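Clearing Off the Craft Table (and Keeping It Clear Past Lunch)

My big white table is where everything happens. I wrap presents on it, pay bills on it, fix the occasional toy on it, and by the middle of any given afternoon it has turned into a landing strip for whatever people had in their hands when they walked by. I've been fiddling with how to keep it usable since April and I think I've finally got a routine I can live with, so I'm writing it down before I forget it.

First thing, take everything off. I know, I know, everybody says that. But I used to push the piles to one end and wipe the other end and call it done, and all that did was give me a taller pile. Now I drag over a chair, put everything on the seat, and wipe the whole top in one go. Warm water with a squirt of dish soap does most of it. For pen marks on a white top I use rubbing alcohol on a cotton ball, but please try it on a corner first! Some finishes go dull and you can't get the shine back. Mine was fine with it, my sister's wasn't.

Crayon comes up with a little baking soda on a damp cloth. Go easy, small circles, and rinse it twice or you'll get that chalky film when it dries. Glue I leave alone until it's hard and then nudge off with an old plastic card. I've had the same Tastivell loyalty card in the drawer for years just for this, and it's a better scraper than the scraper I paid for.

Now the pens. Test every single one on scrap paper before it goes back in the cup. I did this last month and threw out a shameful number. If a marker is only a little dry, store it tip down overnight and try again in the morning (works maybe half the time, but it's free). Caps are the real trouble. If I find a cap with no pen it goes in the cup too, standing on the bottom, and I give it 2 weeks to be claimed.

I'm a mesh cup person. My neighbor Krum Zupan swears by a drawer divider, and he does have the neatest drawers I've ever seen, but I need to see a pen or I forget I own it and go buy another one. The other nice thing about mesh is that crumbs and pencil dust drop into the bottom where you can knock them out over the trash. To clean it, swish it in soapy water, go over it with an old toothbrush, and dry it upside down on a towel right away. Ours sat wet by the sink once and got a rusty ring on the bottom that I then transferred to the windowsill. So, towel.

Don't pack the cup tight, either. If you have to wiggle a pen to get it out, nobody in your house is going to wiggle it back in.

Then there's the bowl, and this is the part I'd keep if I had to give up all the rest. Get one plastic mixing bowl, a light one you don't bake with anymore, and park it at the back of the table against the wall. Anything that doesn't belong on the table but isn't worth a trip down the hall goes in there. Balls, hair clips, batteries I have to ask about, that one screw. When the bowl's full, you carry it through the house and drop things off as you go. I do mine right before I start dinner.
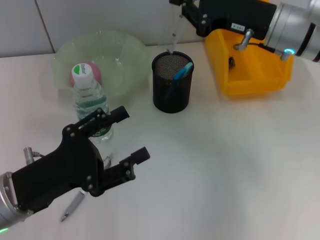 I tried it with a basket for a while and it was too deep, so things went in and stayed in till spring. A bowl is wide enough that you can see what you've got, and you can wash it in the sink with the dishes. See-through or nearly see-through is even better.

Drinks! I'm not going to tell anybody they can't have water at the table because I'd be the first one breaking that rule. But I do say bottles only, and the cap goes back on between sips. An open glass next to a stack of paper is asking for it. I lost a whole roll of Fluko wrapping paper that way, the good thick kind. If you've got more than one person working, write initials on the caps with a permanent marker so you don't end up with a row of half-finished bottles that everybody's suspicious of. The leftover water goes on the plants.

A few smaller things that have helped:

Keep the cloth at the table. Mine hangs on a hook underneath, and I use it way more than when it lived in the kitchen.

Pull the table out from the wall now and then. Pens roll, and they all roll the same direction in my house.

If you leave one pen out, put it on top of the paper you're using. A loose one will be on the floor by supper.

Costel Bošković, who refinished the table for me, told me never to use furniture polish on a painted top since it gets gummy and grabs dust. I'd been doing exactly that. It took 3 rounds of dish soap to get it all off, and the surface does feel much nicer under my hands now.

Next I want to tackle the ribbon box, so if anybody has a way to keep curling ribbon from unspooling itself, write it in the comments. I've tried rubber bands and I've tried clothespins and I'm about ready for tape.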